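Category: Student Projects / Skills and Practice

Does a tidy stitch mean a good stitch? A bench study of knots in practice tissue

Project report by Maricruz Villalobos

Why I chose this

Our skills handbook at Clirkadlow tells first-year students that a row of even stitches with neat knots is "the mark of a sound closure". I have read that sentence many times and have never found anything in the handbook to back it up. Even stitches look nice. Whether they hold better is a separate matter, and the handbook slides from one to the other without stopping.

My project set out to test a small part of this. I wanted to know whether the things we are marked on (spacing, knot position, length of the cut ends) have anything to do with whether a knot slips when you pull the wound open. I did not expect to settle it, and I haven't. What I can say is that the marking sheet deserves more doubt than it gets.

What I worked with

All the closures were short cuts in pale practice tissue, kept moist, each closed with separate stitches using a curved needle and dark thread. Dark thread was my choice. The clear thread we used in the pilot was nearly impossible to judge from pictures, and I suspect several of the pilot scores were guesses.

Each closure was scored twice, once from pictures by two people who had not been told the pull result, and once on the bench with a hook and a spring balance. In total there were 47 closures and 141 stitches, three to each cut. I threw out 5 stitches where the thread had been nicked by the jaws before the pull, which left 136. A supervisor suggested keeping them in. I thought that would be testing damaged thread, so they stayed out.

How the pictures were scored

The scorers used the Didenko sheet, which is what our course uses. It gives marks for where the needle goes in and out, how the knot sits, and the length of the ends. One problem showed up straight away. The sheet says the knot should lie "to one side of the wound", but a lot of knots sit on top of it, and the sheet has no box for that. One scorer took the full mark off and the other took nothing off. I had to go back and agree a rule with both of them, which means the first batch was scored twice and may have been scored more kindly the second time. 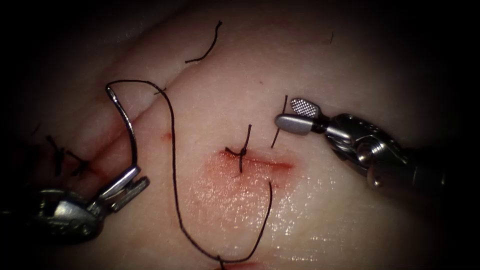 Figure 1. A tied stitch across the left part of the cut, knot on top of the wound, with the curved needle held at the left and its thread running through the tissue near the fold.

Figure 1 is the sort of view that started the argument. The cut ends point up and down, which the sheet likes. The knot is over the line of the cut, which the sheet doesn't like. I asked both scorers to give one overall mark to views like this and the marks were further apart than for any other kind. If two people with the same sheet can't agree on a finished knot, I don't see how a student is meant to learn much from the number.

There is also the matter of loose thread. When a long length is lying across the work it is easy to read it as part of a stitch, and one scorer admitted to doing so. I now think the sheet should only be used once the spare thread has been cleared away, though the handbook says nothing on this either.

What the pull test showed

I pulled each stitch until the knot slipped, the thread broke or the tissue tore. The balance was one from the Plelumo teaching kit and reads in steps of 5 grams, so small differences should be ignored. The limit I set for a pass was 225 grams. I took that figure from an older student report and have not been able to find out where its author got it. It may well be arbitrary. I kept it because changing it after seeing the results would have been worse.

The tissue tore far more often than the knot slipped. This was the most awkward result, because a stitch that tears out tells you about the tissue and the size of the bite, and almost nothing about the knot. My question was about knots. For a good part of the data, then, my test was answering something else.

Among the knots that did slip, I could find no pattern linking them to a low picture score. Some scored well and slid apart early. Some that both scorers called untidy held until the tissue gave way. Evenness of spacing made no difference that I could see, although all the cuts were short and spacing might matter more over a longer wound.

The one thing that did seem to go with slipping was very short ends. I say "seem" because I had few of them, and they mostly came from the same afternoon, when I was tired and tying in a hurry.

Clusters of knots

A side question came from the bench work. Several of us had the habit of adding extra throws when a knot looked doubtful, so that what should have been one neat knot ended up as a lump with ends poking out in different directions.

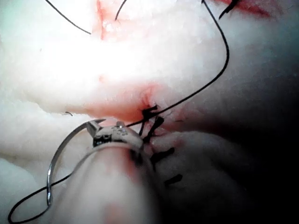
The usual advice is that extra throws are harmless and a bit of insurance. I am not convinced. A bulky knot gave the scorers trouble, since they could not tell which end belonged to which throw, and it made the pull test harder to set up because the hook had nowhere clean to go. In a real wound it would also leave more thread behind. On the other hand, none of the lumps slipped. If holding is the only thing being asked for, the ugly ones won, and the Didenko sheet marked every one of them down.

Staining was another distraction. The red around a cut spreads over the pale surface and makes everything near it look rougher. I compared scores for heavily stained and lightly stained cuts, and the stained ones came out lower from both scorers, although the sheet has no item for staining at all. People mark what they notice.

Weak points

The same few people tied all the stitches, and I was one of them. I knew what I was testing while I tied. The practice tissue came in two deliveries from Posville and the second felt firmer to me, but I did not measure this and can't correct for it. The pull was done by hand, so the speed varied.

If I did it again I would hold the size of the bite steady before looking at anything else, and I would have someone outside the project do the pulling.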